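Cut roses drooping after a day or two – what am I doing wrong?

Forum > Flowers and Houseplants > Cut flowers

marrowfat_jen
Hello all, long time reader, hardly ever post. I buy a bunch of roses most Fridays from the stall outside the station and I'd say half of them have gone floppy at the neck by Sunday. The petals are still lovely, the head just hangs over like it's looking for something it dropped. I cut the ends, I use the little sachet, the vase gets a proper scrub with washing-up liquid. My mum used to bash the stems with a rolling pin and hers lasted for ages, so I tried that last week and if anything they went quicker. Is it the roses? Is it me? My kitchen is fairly warm but it isn't tropical.

potting_shed_pete
Don't bash them! My nan did it too and I think it was in every book at one time, but all you do is mash the end up and then it goes slimy in the water. A clean slanted cut with something sharp and straight into the vase. How long are they out of water on the way home?

marrowfat_jen
Forty minutes on the bus, then they lie in the sink while I make tea. So an hour maybe. Is that bad?

potting_shed_pete
It's not great. The end seals over a bit and you get air up the stem. Cut them again just before they go in the water, not when you get through the door.

Hollyhock60
I'd add – take the leaves off. Most of them! I know they look pretty but any leaf under the water goes to soup, and the ones above are drinking water the flower wants. I leave two near the top and that's it.

Bart Van den Broek
I will disagree with Hollyhock a little, sorry. Under the waterline, yes, everything off. Above it I leave nearly all of them. A bare rose looks like a lollipop, and when you strip hard you tear the skin of the stem and then you have a row of small wounds for the dirty water to get into. I worked two summers at a wholesaler and we were told off for tearing.

Hollyhock60
Well, you tear it if you yank it, Bart. I snip them with nail scissors, takes a minute a stem.

Bart Van den Broek
A minute a stem is fine if you have ten. We had 1000 before breakfast :)

cloverfield_lane
Can I come in on the leaves, because I've been thinking about nothing else this week. I went through the same argument in my own head. What I'd say is hold the thing upright when you're checking it over. I always used to lay them flat and you just don't see what the stem is doing, where it's fat, where it's got a kink. Held up straight you can look along it and pick your spot for the cut, and I go for a bit of clear stem between two of the lumpy joints. Then I leave the sprigs lying on the table till the end and poke them in as filler, or put them in an egg cup on the windowsill if they're only short. I hate binning them. White table is a help too, you can see every last leaf on it. 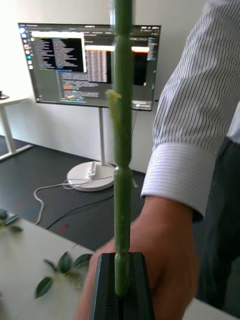
A long green stem held upright in both of these, the one above and the one that follows.
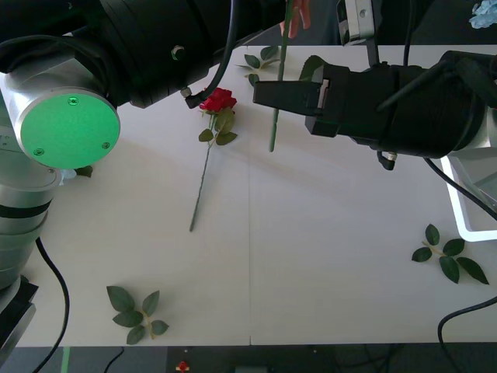
Hollyhock60
Oh, the egg cup is a good idea, I've been putting all mine on the compost. Do the leaves last on their own?

cloverfield_lane
Longer than the flower did, last time! Change the water every couple of days or it pongs.

potting_shed_pete
Agree on cutting between the joints. No idea if there's any science in it, but a cut right through a lump always seems to come out ragged, and I've had carnations snap there too.

Bart Van den Broek
For carnations there is something to it, the joint is hard and the water goes in slower. We always cut those between. For roses I am not convinced it matters at all, a rose is woody all the way along. I would worry more about the knife.

marrowfat_jen
I've been using the kitchen scissors. The ones I use for bacon rind.

Hollyhock60
Jen!!

potting_shed_pete
There's your answer then. Scissors squash the stem, and bacon scissors squash it and season it. Get yourself a cheap pair of snips. I've got the Surnov ones with the orange grips and they've done me four years, no complaints except the spring falls out.

cloverfield_lane
I had Surnov and the spring fell out of mine as well, on the second day, into the drain. I've gone over to a plain florist's knife from Maltadik. Bit scary to start with but you get a lovely clean slice.

Hollyhock60
I wouldn't have a knife near me before my first coffee. Snips for me.

fenland_moth
Am I allowed to ask about the sachets? I've seen people swear by a copper coin, lemonade, bleach, aspirin, all sorts. I did lemonade with a drop of bleach in June and it was all right, but the house smelt like a swimming pool with a sweet shop in it.

Bart Van den Broek
Use the sachet, and use the amount of water it says on the sachet. People put one in a huge vase and then it is too weak, it feeds the bacteria and does nothing for the flower.

marrowfat_jen
Ah. My vase is massive and I do put one in. So that's bus, bacon scissors and not enough sachet. Any hope for the three that have already drooped?

potting_shed_pete
Wrap them tightly in newspaper with the heads straight, cut an inch off, and stand them up to the neck in lukewarm water for 2 hours. Works for me more often than not.

Hollyhock60
I float mine in the bath, whole thing, head and all. Pete will tell me off.

potting_shed_pete
I wasn't going to say a word. I do want to know where you wash.

marrowfat_jen
Have wrapped them in the local paper and they're in the mop bucket in the hall. Will report back after tea.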